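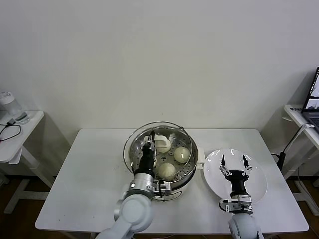
## Steaming at home: guidance for tenants of Bellelley Court

Steaming needs little equipment and uses less fuel than the oven. It also puts a good deal of moisture into the air, and most of the enquiries received by the housing office about kitchens concern either condensation or burnt pans. The following notes replace the sheet issued in August.

### Before you start

Stand the pan on a ring that matches its base. Fill it with cold water to a depth of 3 to 4 cm, checking that the level stays clear of the underside of the tray. Food that touches boiling water will be boiled on the bottom and steamed on top, and bread doughs in particular become heavy and wet.

Bring the water to a full boil before the food goes in. Buns, dumplings and puddings should be placed on squares of baking parchment, cut slightly larger than the base of each piece. Leave two fingers' width between them, as filled dough will swell considerably.

### During cooking

- Keep the lid on. Each time it is lifted, allow a further minute.
- Wrap the lid in a clean tea towel if drips are spoiling the tops of buns. Tie the corners over the knob, well away from the flame.
- Turn the ring down once steam is escaping steadily. A hard boil empties the pan quickly and does not cook the food any faster.
- Top up from the kettle with boiling water, poured down the side of the pan.
- Small plain buns generally take 12 to 15 minutes. Larger filled buns take longer, and any meat filling must be piping hot throughout before serving.

When the time is up, turn off the heat and leave the lid slightly ajar for three minutes. Buns exposed suddenly to cold air are inclined to wrinkle. Lift the lid away from the face and use dry oven gloves – a damp cloth passes heat straight through to the hand.

### Moisture in the kitchen

Run the extractor from the moment the water is put on and for 20 minutes afterwards. In the flats on the Ostau side, where there is no extractor, open the top window and close the kitchen door. Wipe down the window and the tiles behind the hob the same evening. Black spotting on sealant should be reported early to Akua Sowah at the housing office, who can arrange for it to be cut out and renewed.

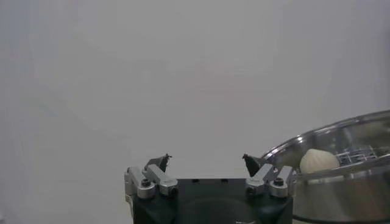
**How should limescale be removed from the inside of a steamer?**

Pour in equal parts of white vinegar and water to cover the deposit, warm gently without boiling, and leave to stand for 40 minutes. Empty the pan, rub with a soft sponge and rinse twice. Heavy deposits may need a second treatment. Bleach should not be used on stainless steel, as it can pit the surface, and must never be mixed with vinegar.

### Care and storage

Wash trays soon after use, while any starch is still soft. Dried dough can be loosened by soaking in cold water; hot water tends to set it. A small bottle brush is suitable for the holes.

Rainbow-coloured marks on stainless steel are caused by heat and are harmless. They usually come away with a little vinegar on a cloth. Brown scorching from a pan boiled dry should be treated with a paste of bicarbonate of soda, left overnight. Let a dry pan cool fully before adding water, or the base may warp.

Store the pan with its lid upside down or resting to one side – never sealed, as a trapped smell is difficult to remove. Bamboo baskets should be dried upright for a full day before going into a cupboard.

Requests for a large-print copy may be made to Kojo Asamoah at the front desk.

Revised 2026-09-18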